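Progress Report: Student Robotics Project, Computer Disassembly Cell
Submitted to the Wandier Education Fund
September 14, 2023

Summary

The project is on schedule in most areas and behind in one. Students in the Troster robotics class have a working cell, a first set of printed holders, and a written procedure for removing a memory module from a desktop computer. Work on the hard drive procedure has started later than we planned in March.

Work completed

The class spent the first part of this period on layout. Students tried the computer case upright and then on its side, and chose the side position so the arm can come straight down over the motherboard. The case is set on the aluminum extrusion table with the side panel off. The gray fixture plate goes next to it, within reach of the arm, with its holders grouped on the one plate so that they can be moved together.

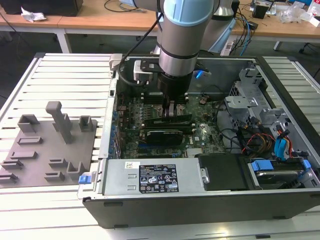

Memory was chosen as the first task for practical reasons. The modules are cheap, we have plenty of spares, and a student can check the result by looking. The procedure covers the approach, the height at which the arm slows down, the grip, and the point where a student must confirm before the arm continues. Latches are still opened by hand. We do not plan to automate that step under this grant.

The holders were drawn and printed by the design group. Early versions were too tight and parts had to be pulled out by force, so the slots were widened and the edges eased. The drawings are stored in the shared Wemis folder with the version written in the file name. Two students now check each new print with calipers before it goes on the plate.

Problems

Positioning over the plate has taken more class time than expected. The arm reaches the computer case reliably, but small errors in the recorded plate position matter more when a part has to go into a narrow slot. Students now record the plate position again at the start of each session and log the result.
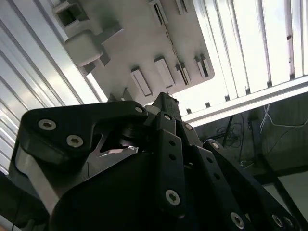
The second problem is cable clearance. Power and data cables inside the case can sit in the path of the fingers, and they move whenever the case is handled. The class has added a cable check to the start of the procedure. The hard drive task depends on this more than the memory task does, and that accounts for most of the delay.

Spending

We spent $642 this period, on filament, screws, replacement finger tips and used memory modules. The Gunnlaugsson order for spare brackets has been placed but not billed, and will appear in the next report. No change to the budget is requested.

Next period

Students will finish the hard drive procedure, reprint the L-shaped bracket with a wider base, and run the memory procedure with a second model of computer. We will send the log sheets and the revised drawings with the next report.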